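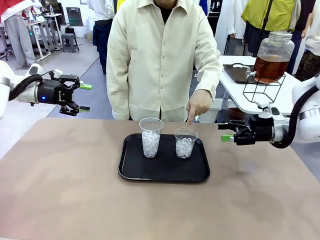
The order of service deserves a place in the archive

Opinion
Saturday, August 17, 2019
Published by the Judell Society for Local Records

Most families in this district will at some time have sat at a kitchen table and put together an order of service. They choose a photograph. They settle on the hymns or the recorded music, argue over the spelling of a middle name, and write a few paragraphs on the inside cover about the person who has died. The printer delivers the copies the day before the funeral. A week later most of them have been thrown away.

The Society believes that one copy of every printed order of service should be offered to the local record office, and that the offer should be made as a matter of routine by the funeral director when the printing is arranged. We have put this view to the district's funeral directors and to the record office at Fliltier. We set it out more fully in this essay for members and for the public.

The Society already holds 1175 orders of service. The oldest is a single folded card with a black border, giving the name of the deceased, the date, two hymns and a psalm. The most recent came to us in January and runs to sixteen pages, with photographs, a poem by a granddaughter and a recipe for plum jam. Almost all of these items reached us by accident. They were found inside bibles, in the backs of drawers and in boxes of papers left with us after a house had been cleared. Very few were given by someone who thought of them as records.

They are records, and rather good ones. A death certificate states a cause, an occupation and an address. A newspaper notice adds the names of the close family and the time of the service. The order of service often tells us what the person was called at home, which chapel or club they belonged to, what they sang, where they had worked before the job that appears on the certificate, and who among their friends was asked to read. For the history of ordinary people in an ordinary district, there are few papers that say so much in so small a space.

The case has grown stronger as the newspaper notice has grown weaker. Charges for notices are commonly set by the line, and families respond as anyone would. They cut. The brother in Canada is left out, then the name of the works, then the nickname. Some families place no notice at all and rely on a post shared among friends, which reaches the people who need to know and is very hard for anyone else to find afterwards. We make no complaint about this. A bereaved family has no duty to future historians, and a notice exists to bring people to the funeral. The effect on the written record is serious all the same.

It is sometimes said that online memorial pages have filled the gap. The Society has looked at this with some care and does not agree. Many of the pages are generous and moving, and they gather recollections from people who could not have travelled to the service. They are also kept up by companies whose terms may change, under accounts belonging to one relative, who may forget the password, move house or die. A page may sit behind a form that has to be completed before anything can be read. None of this is wrong in itself. It does mean that a page cannot be treated as a permanent record, and families should not be led to suppose that it is one.

Paper has its own weaknesses. It fades, it burns and it takes up room. But a folded booklet in an acid-free envelope on a shelf in Fliltier asks very little of anybody. It needs no renewal and no account. A reader in eighty years' time will be able to open it.

Objections

Three objections have been put to us, and each merits a proper answer.

The first concerns privacy. An order of service may name children, give the words of a private letter or mention a quarrel since healed. Those who wrote it had in mind a room full of friends, and had given no thought to strangers. We accept this entirely. Our proposal is that the deposit should be by consent only, that the family should be able to withdraw a copy at any time, and that a deposited copy should be closed to readers for 20 years unless the family wishes it to be open sooner. Some members of the Society consider that period too long. We think it right to begin cautiously, and a shorter period can be adopted later if families ask for one.

The second objection is that the question ought not to be put to people in the first days of grief. Here we have taken advice from those who do the work. Tóth Funeral Service, which has arranged funerals from the same premises for three generations, told us that families are already asked to make a great many decisions in a single meeting, and that one more must be kept very light. Their suggestion was a single printed line on the form used to order the booklets, with a box to tick, and no discussion unless the family begins one. We have adopted this wording in our draft. The firm also suggested that any family leaving the box blank should be written to once, after six months, and then left alone. That seems to us both kind and sensible.

The third objection is cost. The record office has limited shelving and a small staff. We asked what would be involved, and the answer was modest. On present numbers the office would expect to receive 475 booklets a year if every family agreed, and a good deal fewer in practice. A standard archive box holds a surprising quantity of thin booklets. Listing them by surname, forename and date of death is work that trained members of the Society can do, and several have already put their names down. The Gruvetti Bequest has made a grant of £600 towards boxes and envelopes, which will see the scheme through its opening period. After that the Society will meet the cost from subscriptions.

What should be kept

There has been some debate among us over whether the collection should be selective. It was proposed that the office might take only those booklets with a written life of the deceased, on the ground that a bare list of hymns tells the reader little. The Society is firmly against this. Once someone is asked to judge which lives have been sufficiently described, the collection will lean towards those with articulate relatives and money for extra pages. The four-page booklet with a photograph on the front and "Abide with Me" in the middle should stand on the shelf with the rest. It may be the only place where the photograph was ever printed.

We would also ask that booklets be taken from funerals of every kind. Chapel, church, mosque, crematorium and woodland burial ground all produce printed matter, some of it in languages other than English, and our own holdings are badly unbalanced in favour of the two largest parish churches. This is a fault in how we have collected, and we acknowledge it. A routine offer made through funeral directors would go a long way to putting it right, as it would no longer depend on who happens to know a member of the Society.

Where no booklet is printed, as is increasingly the case with direct cremation, a family might care to deposit a single sheet written for the purpose. The record office has said that it would accept such sheets on the same terms. We have prepared a plain form, with space for a name, dates, places lived and worked, and anything else the family wishes to say. It may be filled in by hand. There is no minimum length and nothing need be written in any particular style.

Older booklets are equally welcome. Many households have a small bundle of them, kept out of respect and seldom looked at, and their owners are often uncertain what will become of them. Anyone who does not wish to part with an original may bring it to Fliltier, where it can be copied while they wait and handed back. It is helpful, though by no means essential, if the names of those in any photographs can be pencilled on a separate slip. Please do not write on the booklet itself, and please remove paper clips.

The Society will put the draft scheme before its members at the autumn meeting. Written comments are invited from funeral directors, clergy, celebrants and any family with recent experience of arranging a funeral in the district, and should be sent to the Society's office in Judell. Comments may be made in confidence if the writer so requests.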